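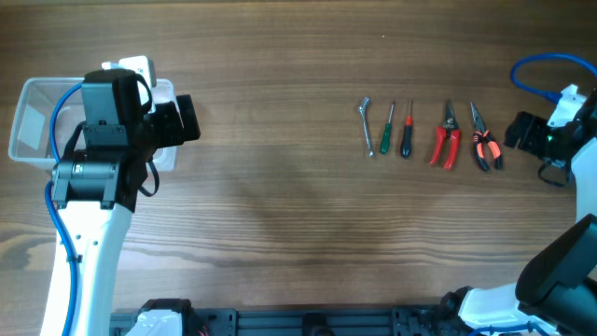
Asunto: Re: [manipulacion-bimanual] Criterio de reparto entre brazos en la tarea de herramientas

Hola a todos:

Respondo en línea a lo que quedaba pendiente sobre el protocolo de grabación de la tarea «herramientas a caja», y al final añado dos cambios que afectan a quien ya haya empezado a grabar.

> Hemos revisado el primer lote del equipo de Jukar y vemos tres problemas.
> 1) En muchos episodios el brazo derecho coge la herramienta y la suelta
> directamente en la caja, cruzando toda la mesa. En otros hay traspaso al
> izquierdo. La política entrenada con la mezcla se queda dudando a medio
> camino.

Confirmado también en Listudine. Con demostraciones de los dos tipos, la distribución de acciones a mitad de trayecto es bimodal y el modelo promedia. Propongo fijar el traspaso como única estrategia válida: el brazo derecho coge, lleva la pieza al centro de la mesa, el izquierdo la recibe y la deposita. Los episodios con cruce completo no se borran; se etiquetan como «cruce» y quedan fuera del entrenamiento base.

> 2) El orden de recogida varía según el operador. ¿Lo fijamos o lo
> aleatorizamos?

Fijarlo, de derecha a izquierda. La fila tiene cinco piezas: alicates de punta larga en el extremo derecho, después los de corte de mangos rojos, el destornillador negro con collar rojo, el verde pequeño y, en el extremo izquierdo, la llave fina. Los alicates de punta larga quedan junto a la pinza derecha desde la posición de inicio, de modo que empezar por ellos ahorra recorrido y evita pasar por encima de los mangos abiertos con una pieza agarrada.

La variabilidad que nos interesa está en la pose de cada herramienta. Puntas hacia arriba según la cámara de cabeza, mangos hacia abajo, con la inclinación que salga al colocarlas a mano. No uséis plantilla ni marcas en la mesa. En las primeras pruebas de Sakalauskas había cinta adhesiva y el modelo aprendió a ir a la cinta.

> 3) La caja transparente se detecta mal y además el brazo izquierdo la
> tapa casi entera en la posición de reposo. ¿Cambiamos a una opaca?

De momento no. El plástico deja ver la veta de la madera a través de las paredes y los reflejos cambian con la luz, de acuerdo, pero es el recipiente que tenemos en todos los puestos y cambiarlo obligaría a repetir lo ya grabado. En cuanto a la oclusión, sí hay que tratarla: con la muñeca izquierda sobre la caja, la cámara de cabeza apenas aporta información del interior al comienzo del episodio. Dos opciones:

a) Retrasar la posición de reposo del brazo izquierdo hasta que se vea el borde completo de la caja.
b) Dejarla como está y confiar en la cámara de muñeca para el depósito.

Prefiero (a), pero hay que comprobar que el cable azul de la muñeca no se tensa con el brazo recogido. En nuestro puesto el lazo llega justo. Si alguien puede medirlo en Jukar, que lo comunique antes de tocar la configuración común.

> Por último, ¿cuántos episodios hacen falta por puesto?

300 por puesto con traspaso limpio, y el objetivo conjunto sigue siendo 1.000. Un episodio equivale a vaciar la fila completa. Si una pieza cae fuera del alcance de ambos brazos se corta la grabación y se marca como fallo. Si cae dentro del alcance y el operador la recupera, se conserva: las recuperaciones son escasas en el conjunto y mejoran bastante el comportamiento tras un agarre malo.

Cambios en el protocolo:

- Cada episodio empieza con la caja vacía y la zona central de la mesa despejada. Hemos encontrado lotes en los que la caja conservaba piezas del episodio anterior.

- Dos segundos de quietud al inicio y al final, con ambas pinzas abiertas. El recortador automático de Rumo usa ese intervalo para segmentar, y sin él parte los episodios por la pausa del traspaso.

Queda abierto el agarre de los alicates. Los mangos se abren en V y, según por dónde se cojan, la pieza gira en la pinza antes de llegar al centro. Estoy probando a cogerlos cerca de la articulación. Con los de corte va bien; con los de punta larga todavía pierdo algunos en el traspaso y no tengo datos suficientes para recomendarlo. Quien haya probado el agarre por un solo mango, que indique apertura de pinza y fuerza.

Subiré la versión revisada del protocolo al repositorio en cuanto se decida entre (a) y (b). Hasta entonces, grabad con la posición de reposo actual y anotadla en los metadatos.

Un saludo,
Coordinación de datos, Listudine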